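# Lougher Golf Club Is Adding a Short Course (and Yes, You Can Walk On!)

I've been dying to share this one. We're opening a par-3 course at Lougher on the old driving range land, and it'll be ready for play in December. The longest hole is 73 yards, so bring a wedge and a putter and leave the big bag in the car!

Ikton shaped the greens, and Metov put in the drainage, all 3124 feet of it (I walked the whole line in the rain, and my shoes have not forgiven me). We're hoping for some 3000 rounds in the first year, kids and beginners very much included. Tee times go through Trutico, same as the main course.
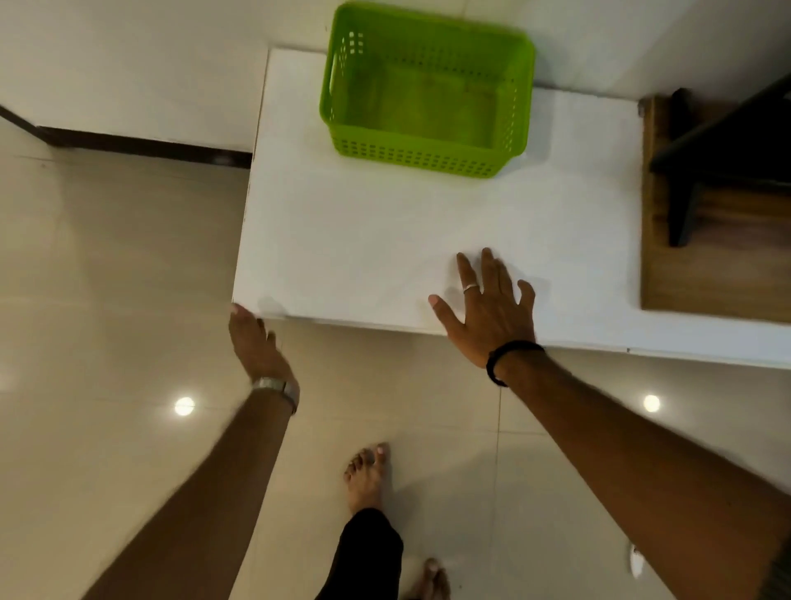
**LOUGHER, 10th October** – Booking is open now for members, with everybody else to follow. Groups of 2 or more can call the pro shop.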